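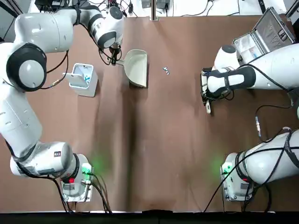 Graça Azevedo asked after the last report why the rents at Lernwood had been set before the repair costs were known, and whether they would have to change. They will stay as they are through April. The costs came in under the limit you approved, and we have not drawn on the reserve.

Lernwood apartments, progress to 16th March

Of the 50 units in the program, 35 are now leased. Most new tenants came from the Plullano waiting list. Five units are held back for families moving out of the Bai Street building, which closes next month.
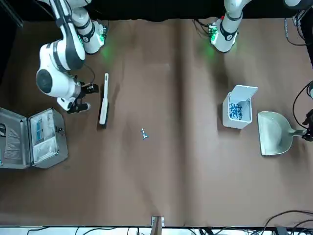

Brush on the covered table.

Applications are slower than we planned. The income check takes too long, mainly at the stage where we wait for pay records from employers. Duarte Meireles has rewritten the form and dropped two pages from it.

The deposit stays at $500 – the same for every unit size – and tenants may pay it in parts. A few owners nearby have asked us how this works in practice, and we sent them the lease wording.

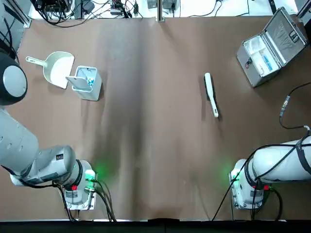

The owner of the Cutier lots has agreed to keep the price open until the zoning hearing. If the hearing is put off again, we would like your approval to extend the option on the same terms. Our lawyer has the draft.

Open items:

1. Signed copy of the parking agreement with the city.

2. Final invoice for the stairwell lighting. 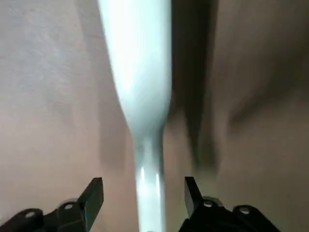
3. Your decision on the Cutier option, needed before the April payment is released.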